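染色间记录本

9/2/20

固色剂,第二轮。接着四月那一轮往下做。上一轮的结论我写的是“似乎有效”,今天翻回去看,这四个字我自己都不信,理由写在后面。

先把要验的说法抄在这里,省得做到一半又变了样:

一、Nendusia 固色液能让植物染棉布“耐家庭机洗”。瓶身上的原话,没说洗几次,没说什么水温,也没说跟什么比。
二、醋和盐能固色。没有出处,人人都说。
三、豆浆打底的布上色深,而且不掉。这条前半句我信一半。
四、Từ 那边来的蓝靛泥比别处的牢。卖的人说是水的缘故。

四条里真正值得花一整轮去做的是第一条和第三条。第二条顺手带上,反正醋和盐都不要钱。第四条今天做不了,手上那桶 Từ 的靛泥已经开封很久,表面起了硬皮,拿它来比谁都不公平。先记着,别让它混进结论里。

上一轮的毛病

翻了四月的那几页。问题比我记得的多。

布不是同一匹。对照用的是库里剩的旧白坯,处理组用的是 Skusier 新到的那匹。旧白坯退过浆,新的那匹标签上写“免退浆”,我当时就照着信了。后来滴水上去,水珠在布面上站着不动,等了好一会儿才洇开。免退浆个鬼。也就是说上一轮比的很可能是两块吸水不一样的布,跟固色液没什么关系。

染的顺序也有问题。对照先下缸,处理组后下,同一缸苏木。后下的那批颜色浅,我当时记的是“处理组底色偏浅,但洗后变化小”。底色浅的东西洗后变化本来就小,没多少可掉的。这一句居然被我当成了支持固色液的证据,还画了线。

还有看色的光。上午看的洗前,傍晚看的洗后。傍晚的窗光偏黄,苏木红在黄光底下显得饱满。没法补救了,那一组样布后来也没避光收,夹在本子里,折痕上已经褪出一道白印。

所以上一轮整个作废。作废两个字我写在四月那页的页眉上了,用的是红笔,以后谁翻到别再引用。

今天的布

全部用 Skusier 新到的那匹,不管它标签怎么写,一律重新退浆、精练。纯碱加一点皂片,煮到水变成茶色,倒掉,再煮一遍,第二遍的水还是有颜色,淡一些。第三遍基本清了。煮完滴水试,水一碰布就进去,四个角和中间都试过,没有发现站水的地方。

裁成 11 块。同一匹布,避开布边,经向全部朝一个方向,左上角剪一个小缺口当记号。编号用线绣在角上,不用记号笔。以前用过号称耐洗的记号笔,洗完只剩一团灰,哪块是哪块全靠猜。

本来想多裁几块,每种处理做三个重复。布够,缸不够大。硬塞进去布会叠住,染出来一道深一道浅,重复再多也是白搭。最后定的是固色液、豆浆、醋盐、清水对照各两块,另外留三块:一块染完不洗,避光收着当基准;一块不染只洗,看沾色;剩下那块备用,怕中途哪块出事。

两块一组能说明什么?说明不了太多。如果同组两块自己就差得很远,那组间的差别就别谈了。这是今天唯一能守住的底线,所以先写在这里,免得到时候看见想看见的东西就忘了。

打底和媒染

豆浆那两块昨天就开始了。黄豆泡过夜,打浆,滤两遍,浸布,拧干,晾透,再浸一遍薄的。要点是薄而匀。厚了干后发硬,染上去颜色是深,可那是染在豆渣上,一搓就掉粉。以前有人拿这种掉粉的布给我看,说豆浆没用。那不能怪豆浆。

但也别把豆浆捧得太高。书上和网上都爱说豆浆里的蛋白质“把棉变成了丝”。棉还是棉,外面糊了一层蛋白而已。那一层能在布上待多久,洗的时候是染料先走还是那层蛋白带着染料一起走,这两种情况在样布上看起来一模一样,都是变浅。今天的做法分不开这两件事。要分开得做蛋白的显色,我没有试剂,也不打算为了这个去买。

媒染统一用明矾,每块布称 5 克,温水化开,浸透后压住,不让浮起来。醋盐组也照样上明矾。要是不上,比的就成了有矾和没矾,结果醋盐肯定难看,那是欺负它。

秤有个毛病,归零以后放一会儿会自己往上走一点。每称一份重新归零,盯着看,数字一稳就读。这个毛病报过,答复是“在允差内”。允差内也是差,只不过今天每块布的误差方向大致相同,先这么用。

染

苏木,同一包,同一锅汁。碎木煮了两道,合在一起,滤过。汁的颜色偏橙,说明水偏酸或者木料放久了,也可能两样都有。没有调。调了就要再解释为什么调到那个位置,而我没有依据。

所有要染的布同时下缸,同时出缸。下缸前全部浸湿、拧到不滴水。用竹棍轻翻,一直翻,不停。停一下就会有一块贴底,贴底那面发暗。加热到冒小泡就转小火,保温 30 分钟,关火,不焖。

焖一夜颜色会更深,这一点大家意见一致,我也不怀疑。可焖一夜的那部分深色有多少是浮色,从来没人分开算过。我见过的“焖一夜更牢”的例子,全是拿焖完没洗的布拍的照片。

出缸冲水。冲到水清。豆浆组冲得最久,水一直带点粉色,冲到后面我改成换盆浸洗,换到盆底能看清为止。这一步其实已经有信息:豆浆组上得多,冲掉的也多。肉眼看,冲完之后豆浆组仍然是最深的,偏紫;对照和固色液组这时还没有区别,本来也不该有区别,固色液还没上。醋盐组同理。

把还没处理的几块摊在一起,打乱,让隔壁工位的同事挑最深的和最浅的。挑出来的两块都是后来要做清水对照的。好,至少说明起点没有明显偏向哪一边。

固色

Nendusia,瓶身批号 1008。照说明稀释,室温浸,时间取说明上给的上限。说明书上给的是一个很宽的范围,上限比下限长出一大截。这种写法我一直不喜欢。要么这段时间里效果没差别,那就写下限;要么有差别,那就说清差别在哪。给个宽范围,出了问题永远可以说是用户时间没掌握好。

浸的时候液体变粉。厂家的说法是“析出浮色,属正常现象”。也可以理解成这东西正在把染料往下拽。两种解释今天都不采信,只记:变粉了,比清水对照那一盆粉得多。清水对照也浸了同样长的时间,这点上一轮没做,上一轮的对照是染完直接晾的。

手感:固色液组晾干后发涩,折起来有轻微的响声。做手帕可以,做贴身的我不会用。

气味:有一点像湿纸板。晾一下午散了大半。

醋盐组:白醋加食盐,温水浸,同样时间。液体也变粉,颜色偏橙。苏木遇酸本来就往橙里走,布面也跟着变橙了,出来的时候跟别的组已经不是一个颜色。这就带来一个麻烦,后面评“变化”的时候,到底拿哪个当起点?拿浸醋前的,那它还没洗就输了。拿浸醋后的,等于承认固色这一步可以随便改颜色不算账。我选后者,但把前者也记一笔:浸醋这一步本身造成的色变,用眼睛看就大过清水组整个洗完的色变。

这条单独值得写给来上课的人。大家问“醋能不能固色”,问的是颜色还掉不掉。可你要的那个红,第一步就没有了。

测色

用 Gison 的手持测色仪,每块布测正面,避开缺口和绣线,垫同样的白卡。白卡是新的,没沾过染料。

仪器我也不全信。拿同一块布原地不动连测,读数会跳。跳的幅度不大,可是上一轮我引以为据的“差别”恰好也就那么大。所以今天先做了一遍原地连测,把跳的范围画在本子右边,凡是组间差落在这个范围里的一律记“看不出”,不许写“略有”。“略有”这个词我在四月那几页用了好多次,每次都是给固色液用的。

另外,布没干透的时候测出来偏深。洗前洗后都要晾到同样干。判断干不干我用的是手背,手背当然不准,但总比看钟强,这两天潮。

洗

手洗我做不到力道一致,上一轮就是手洗,固色液那组我大概下手轻了。没有证据,纯粹是对自己的怀疑。

既然瓶身写的是“机洗”,那就机洗。拿到楼下洗衣房去,所有该洗的布分别缝在各自的白棉衬布上,再一起进同一台机器,标准程序,冷水,普通洗衣液,不加柔顺剂。加几条旧白毛巾凑分量。滚筒里分量太轻,布是摔的,太重是揉的,磨法不一样,这个变量我控制得很粗。毛巾每次用同样的几条,至少跟自己可比。
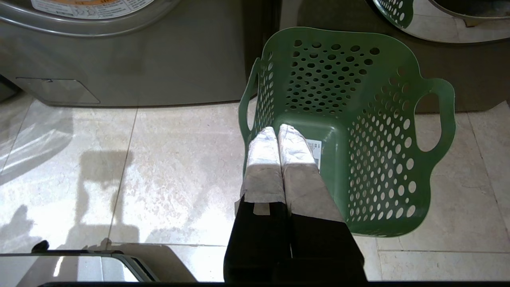 洗衣房:两台滚筒洗衣机,中间地砖上放着绿色塑料洗衣篮。

一次洗完拿出来晾,测色,再洗,一共五次。每次都在同一根绳上阴干,正面朝里。

排水的颜色看不到,只能看毛巾和衬布。头一次洗完毛巾有点发粉,说不清是谁的。所有布放在一台机器里洗,掉下来的颜色会跑到别人身上去,衬布能看出一部分,看不出全部。不染只洗的那块就是为这个放的。它也粉了,很淡,拿到窗边跟未洗的坯布并着才看得出来。也就是说每块染布的读数里都掺了别人的一点点粉。掺得不多,但方向是让大家都显得“掉得少”。

要干净就得一组一台机器,或者一组洗一趟。一组洗一趟又变成每趟水温、每趟转法可能不同。没有哪种是没毛病的,今天选了这一种。

结果,能说的

豆浆组:一直是最深的。洗完五次仍然最深。但如果看掉了多少,它也是掉得最多的,头两次掉得厉害,后面平了。所以“上色深”成立,“不掉”不成立。说它“洗后依然更深”是对的,说它“更牢”就偷换了。卖豆浆粉的人两句话混着讲,听的人很难分开。

固色液组:头一次洗,掉得比清水对照少,差别超出仪器自己跳的范围,两块都是。这个我认。从第二次开始,跟对照的差距一次比一次小,到最后一次,一块还在范围外,一块已经掉进范围里。按开头定的规矩,后半段只能写“看不出”。

衬布沾色,固色液组确实比对照干净,肉眼就能看出来,测色也支持。这一点比褪色那一点更站得住。如果用途是怕染到别的衣服上,固色液有用处。如果指望颜色留得久,今天的数据撑不起来。

醋盐组:橙了。洗到后来橙色退了一部分,又往红里回。可能是洗衣液偏碱把它拉回来的。结果就是它的色变读数先大后小,看着像是“洗着洗着恢复了”。要是只在头尾各测一次,会得出一个漂亮得离谱的结论:醋盐固色后几乎不变色。中间几次的读数救了我一命。但看深浅,它跟清水对照没有分别,掉得一样多。

清水对照:没什么可说的,按部就班往下掉。苏木染棉就是这个样子。

避光收着的那块基准,没有变化,至少在仪器范围内没有。备用那块没用上。

结果,不能说的

不能说 Nendusia 没用。两块布一组,一种染料,一种媒染剂,一种程序,这些加在一起只够说“在这套条件下,头一次洗有区别,之后说不清”。换靛蓝、换栀子,我不知道。

不能说豆浆不好。有人要的就是深,掉完以后还是比别人深,那它就是好用的,只是别冠上“固色”的名。

不能说光照怎么样。今天完全没碰日晒。苏木怕晒比怕洗厉害得多,这是老经验,而所有固色液的宣传都只讲洗。挂在窗边晒一个夏天,洗得再牢的红也成了浅棕。这一项不做,前面做的多少有点像在找好答的题答。

不能说 Từ 的靛泥怎么样,手上没有像样的料。有同事想把那句“水的缘故”写进展板,我的意见是先别写。水的缘故可以验,打当地的水和我们这边的水各沉一批靛就行,没验之前写“当地人认为”,这样至少不是我们在说。

跟说法的出入

回头看瓶身那句“耐家庭机洗”。按今天的结果,清水对照也算“耐家庭机洗”,五次下来布还是红的,谁看了都说是红的。一句不带比较的话,怎么测都不会错。这种句子没法验,只能验我替它补全以后的样子,而补全是我做的,厂家随时可以说他们不是那个意思。

下次写信去问,请他们给出跟清水对照相比的数据,什么纤维,什么染料,洗几次。上一次问 Skusier“免退浆”是什么意思,回信讲的是环保。我对这次的回信也不抱什么指望,信还是要写,留底。

杂项

绣编号的线有一种掉色,蓝的那卷,别再用。幸好今天用的是白线和本色线,蓝线只试了一针就拆了。

不锈钢缸底有一圈旧的铁锈印,苏木碰铁会发紫发暗。下缸前用草酸擦过,擦完冲了很久。豆浆组偏紫会不会跟这个有关?同缸出来的别的布没有紫,应该无关。写“应该”,不写“确认”。

皂片快没了。

白卡用完放回信封里,别摊在桌上,靠窗那面一个月就黄。

毛巾不要拿去擦缸,那几条是做实验用的,缝了红线的就是。

下一步

只做固色液一项,别的先放。清水对照和固色液各染一批,分开洗,洗的顺序抽签定。块数多些,缸小就分两缸染,每缸里两种都要有。加一组“浸固色液但时间取说明下限”的,看那个宽范围到底是怎么回事。

测色的人不知道哪块是哪块。今天是我自己染、自己洗、自己测,编号我背得出来,对着固色液那组的时候心里一直等着它不行。上一轮是盼着它行。换个方向的偏心也还是偏心,所以今天的褪色读数我建议都打个折看,沾色那一项请另一个人拿衬布重评一遍,评完写在这页背面。

日晒另开一页。窗边那块板要先清出来,上面现在钉着一些展览剩下的说明卡。

样布按编号夹在硫酸纸里,放二层抽屉,别折。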